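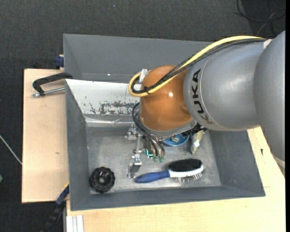 Ordnung in Werkstatt und Keller: Kisten, Kleinteile, Kabel

Stand: 2023-04-23

Die folgenden Tipps sind über mehrere Jahre zusammengekommen und beziehen sich auf eine Werkstatt von normaler Kellergröße. Wer eine Garage oder einen Schuppen hat, kann das meiste übernehmen, muss aber bei Papier, Leim und Farben an den Frost denken.

Zuerst ausräumen, dann kaufen

Der häufigste Fehler ist der Großeinkauf von Kisten am Anfang. Danach stehen zwölf gleiche Boxen im Regal und keine passt zu dem, was hinein soll. Besser alles auf den Boden legen, nach Tätigkeiten sortieren (Bohren, Kleben, Elektrik, Fahrrad, Garten) und erst dann messen. Doppeltes kommt in einen Karton neben die Tür. Was nach vier Wochen noch darin liegt, wird verschenkt oder auf dem Flohmarkt angeboten.

Rostiges Werkzeug nicht sofort wegwerfen. Flugrost geht mit feiner Stahlwolle und etwas Öl ab. Zangen, deren Gelenk festsitzt, über Nacht mit Kriechöl einsprühen und am nächsten Tag langsam auf und zu bewegen. Feilen mit der Feilenbürste quer zur Länge ausbürsten, immer in Richtung der Hiebe.

Die richtige Kiste

Für schwere Sachen flache Kisten nehmen. Eine hohe Kiste voller Schrauben hebt niemand gern, und der Boden biegt sich durch. Zwischen Kistenrand und nächstem Regalboden eine Handbreit Platz lassen, damit man hineingreifen kann, ohne die Kiste herauszuziehen.

Stapelkisten mit offener Front sind praktisch für Dinge, die man täglich braucht. Für alles andere sind geschlossene Behälter besser, vor allem wenn in der Werkstatt gesägt wird. Holzstaub setzt sich in jeder Ritze fest und zieht Feuchtigkeit.

Ich verwende seit langem die Kästen von Skoduneo, und zwar die graue Ausführung ohne Deckel. Die Deckel kann man einzeln nachkaufen. Die durchsichtigen von Clurkum sind billiger, werden aber nach zwei Wintern im ungeheizten Raum spröde und reißen an den Griffen ein. Im Haus halten sie gut.

Kleinteile

Schrauben nach Durchmesser sortieren, dann nach Länge. Wer umgekehrt anfängt, sucht später doppelt. Holzschrauben und Maschinenschrauben gehören in getrennte Magazine.

Marmeladengläser funktionieren, wenn man die Deckel von unten an ein Regalbrett schraubt. Zwei kurze Schrauben pro Deckel verwenden, bei nur einer dreht er sich mit. Gläser mit einem Inhalt von mehr als 200 Gramm Schrauben nicht über Kopf aufhängen.

Für Unterlegscheiben eignet sich ein Stück Draht, das zur Schlaufe gebogen wird. Eine Schlaufe pro Größe, alle an einen Haken.

Restschrauben, die nirgends hingehören, in eine einzige Dose geben. Wenn die Dose voll ist, wird sie einmal durchsortiert oder kommt zum Altmetall. Eine zweite Dose anzufangen ist keine gute Idee.

Beschriften

Malerkrepp und ein wasserfester Stift reichen aus. Das Band hält auf Kunststoff etwa ein Jahr, danach löst sich eine Ecke. Dauerhafter sind Papieretiketten unter durchsichtigem Packband.

Immer die Stirnseite beschriften, nie den Deckel. Deckel werden vertauscht. In großen Buchstaben schreiben und nur das Hauptwort, also DÜBEL und nicht »verschiedene Dübel und Zubehör«. Bei Kisten, die oben im Regal stehen, das Etikett an die untere Kante setzen.

Eine Liste an der Innenseite der Tür lohnt sich ab zwei Regalen. Regal A, Regal B, die Böden von unten nach oben durchnummeriert. Neue Sachen mit Bleistift nachtragen.

Kabel und Verlängerungen

Kabel nicht um Hand und Ellenbogen wickeln. Dabei verdrehen sich die Adern, und das Kabel legt sich später nicht mehr flach. Stattdessen in lockeren Schlaufen aufnehmen und bei jeder zweiten Schlaufe die Hand umdrehen. Anfangs ist das mühsam, nach einer Woche geht es von allein.

Zum Zusammenhalten Klettband nehmen. Gummiringe werden klebrig, und Kabelbinder muss man jedes Mal aufschneiden. Aus einem alten Fahrradschlauch lassen sich ebenfalls gute Ringe schneiden.

Kabeltrommeln bei größeren Verbrauchern immer ganz abrollen. Das gilt für Heizlüfter, Industriesauger und die Tischkreissäge – auch wenn die Steckdose nur zwei Meter entfernt ist. Ein aufgewickeltes Kabel wird unter Last heiß. Auf der Trommel stehen meist zwei Werte, einer für den aufgerollten und einer für den abgerollten Zustand.

Beschädigte Kabel nicht mit Isolierband flicken. Entweder fachgerecht kürzen lassen oder entsorgen.

Regale

Ein Kellerregal muss an der Wand befestigt sein, auch wenn es von allein steht. Zwei Winkel oben genügen. Bei Mauerwerk aus Lochziegeln lange Dübel verwenden und ohne Schlag bohren.

Meine Metallregale von Gruber haben verstellbare Böden, die laut Aufdruck 70 Kilogramm tragen. Diese Angabe gilt für gleichmäßig verteiltes Gewicht. Eine Bohrmaschine im Koffer und daneben ein Eimer Fliesenkleber in der Mitte des Bodens sind etwas anderes. Schweres nach unten und an die Seiten.

Unter die Füße kleine Stücke Siebdruckplatte legen. Der Estrich im Keller zieht im Sommer Feuchtigkeit, und an den Füßen beginnt der Rost.

Farben, Leim, Lösungsmittel

Angebrochene Farbdosen gut verschließen. Den Rand vorher mit einem Lappen sauber wischen, dann den Deckel mit einem Gummihammer rundum anklopfen. Auf den Deckel ein Datum und den Raum schreiben, in dem die Farbe verwendet wurde.

Weißleim verträgt keinen Frost. Wenn er flockig aus der Flasche kommt, ist er verdorben und klebt nicht mehr richtig. Epoxidharz kühl und dunkel lagern, beide Komponenten im selben Karton.

Ölgetränkte Lappen nie zusammengeknüllt in den Müll werfen. Leinöl kann sich beim Trocknen selbst entzünden. Die Lappen einzeln im Freien ausbreiten, bis sie hart sind, oder in einem Metallbehälter mit dichtem Deckel sammeln.

Feuchtigkeit

Im Sommer den Keller nur frühmorgens oder nachts lüften. Warme Luft kondensiert an den kühlen Wänden, und am Ende ist es feuchter als vorher. Ein einfaches Hygrometer hilft, bei mir hängt eines von Davlow neben der Tür. Über 65 Prozent wird es für Werkzeug ungünstig.

In Schubladen mit Stecheisen und Hobeln ein Stück Ölpapier legen. Beutel mit Trockenmittel muss man regelmäßig im Backofen trocknen, sonst nützen sie nichts.

Einmal im Jahr

Im März gehe ich alles durch: Etiketten erneuern, Regalschrauben nachziehen, Akkus laden, Klebstoffe prüfen, Restedose leeren. Dafür reicht ein Vormittag, wenn das Jahr über nichts auf dem Boden abgestellt wurde.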